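Flullthorpe Demonstration Group
Minutes of the April 2024 catch-up
14 shares | 2 comments

Present: Elli Pelkonen, Wing-sze Leung, Francine Perron, Fenna Dierckx and me, Mwanahawa Mfinanga, typing. Fenna joined by phone and kept dropping out, so if I've got her wrong she can write in and I'll fix it.

Last minutes. Everybody was fine with them except Francine, who wanted it noted that she never agreed to do the labeling alone. Noted! She and Wing-sze are splitting it.

1. Where we are with the recordings

Elli read out the number, which is 3491 demonstrations kept so far on the hand-held grippers. I was pleased, I thought we'd be a good bit short of that. Vastov wants the tray tasks handed over first and the kitchen ones after, and Elli is going to ask them whether a demonstration with a fumble in it counts as a keeper. Wing-sze says yes, it should, so long as the person recovers and finishes the job. Francine says only if the fumble is tagged. We went back and forth on this for ages (sorry, Fenna, that's probably when we lost you) and ended up agreeing that we tag them and keep them, and Vastov can throw them out at their end if they don't like them.

2. Soft things

This was the long one. The sponges are giving people trouble and I include myself in that.
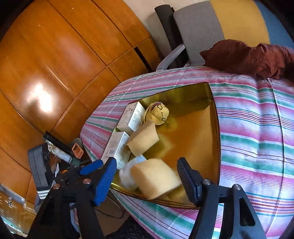
Wing-sze's feeling is that we all squeeze too hard because we're used to boxes. With a box you close until it stops and that's your grip. With a sponge it just keeps going, and by the time you feel anything in your hand you've squashed it flat, and then the policy learns to squash it flat too. She'd like everyone to close slowly, stop early, lift a tiny bit, and only then move off. Elli tried it her way before the meeting and said it felt silly for the first few goes and then it was fine.

I asked if we could have a warm-up round that doesn't get saved. Everyone liked that, so it's in: 2 unsaved goes at the start of each session, then you record for real.

Fenna (back on the line by now) raised the old question of whether we should be doing some of this by remote control on the arm at Park instead of by hand. Her point is that when you hold the gripper yourself you can twist your wrist into places the arm can't get to, and you don't notice you've done it. She's had 22 recordings from the last batch that the arm simply couldn't follow, nearly all of them with the wrist bent way back. Francine's answer was that remote control is so slow that people get bored and sloppy, and she'd take a bendy wrist over that any day. I'm with Francine but I can see what Fenna's worried about. Fenna is going to send round a short list of the worst wrist positions, and we'll all try to stay away from them.

3. Crinkly things

Snacks next, and more cheerful. Wrapped crackers are hard in their own way. They're light, the wrapper slides, and they crack if you get greedy. Elli thinks they should be picked up by the sides and held upright, so that the camera gets a proper look at the pack before it goes anywhere. 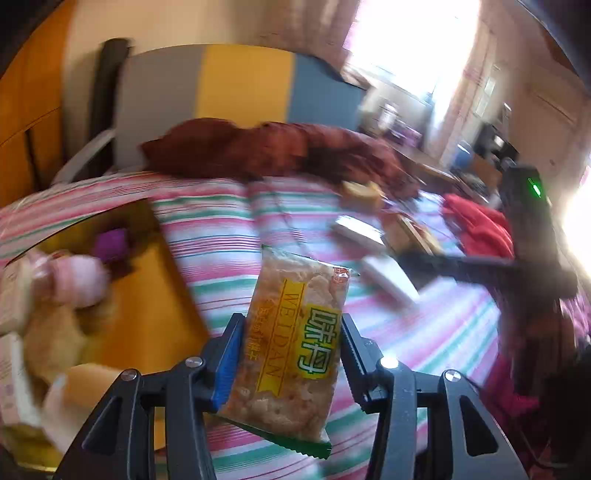 Wing-sze agreed with upright but wants us to hold still for a beat before moving off. I've been rushing that bit, I know I have, and I said so before anyone else could. Francine asked whether we're meant to be changing the layout between goes or leaving it as it falls. Change it, please! Elli was firm on this one. Shuffle things about and turn a few over, so that we don't end up teaching a robot to find one cracker in one spot.

Somebody asked who replaces the broken crackers. Francine will, and she'll put the receipt in to Jostudness.

4. Anything else

Wing-sze would like people to say out loud when they start and stop, as she's been trimming the beginnings off by eye. Agreed.

Please wipe the finger pads when you finish. Crumbs get in the grooves.

Fenna can't do the next session, so I'm swapping with her.

To do
Elli: ask Vastov about fumbles
Fenna: wrist list
Francine: crackers, half the labeling
Wing-sze: the other half, plus a note on sponges
Me: swap with Fenna, send these out

We stopped there as Elli had a train to catch.

Related
Minutes, December: choosing the tray tasks
Notes on labeling a failed grasp
Using the arm at Park: booking and keys

Contact the Flullthorpe Demonstration Group | Back to top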